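Minutes, Priltura working group, 13th September

Present: Slavica Nikolaidis (chair), Krešimir Begović, Boris Spahić, Vasilis Ristić. Excused: Ermanno Bianchini.

1. Minutes from March were accepted without change.

2. Control box. Krešimir reported on the box with the three modules. He proposed to keep the four colored push buttons in the present order, with red at the top and yellow nearest to the user. Boris asked that the two toggle switches stay in the middle module, and this was agreed. The words "Off" and "On" will remain in white print.
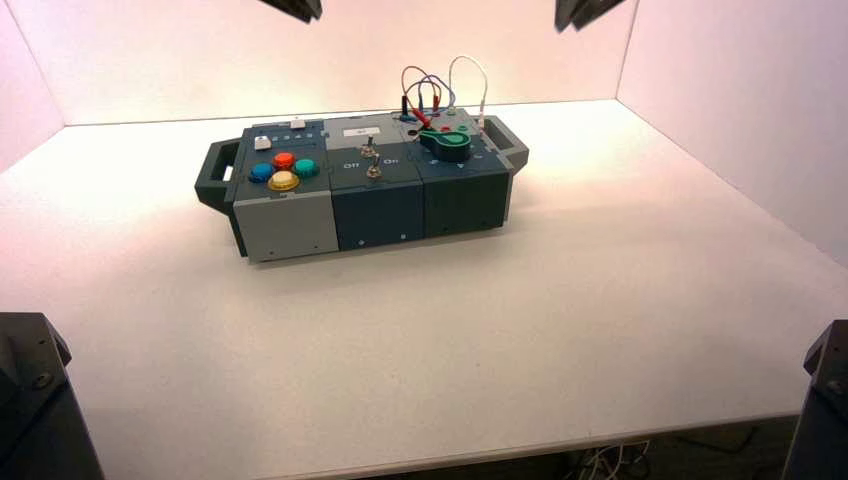
Vasilis is of the opinion that the handles should be a little wider for people with big hands. Slavica does not want to change them before the users at Troltley have given their comments. It was decided to wait.

3. Costs. The offer from Grarberg is 2,487 for the first series. The budget is 2,000. Boris will ask them for a new price without the transport cases.

4. Manual. Ermanno has sent 7 pages of text by mail. Everybody should read them and write the corrections directly in the file. Gashi will print 300 copies after the text is approved.

5. Other. The key for the storage room must be returned to Slavica.

Minutes taken by: V. Ristić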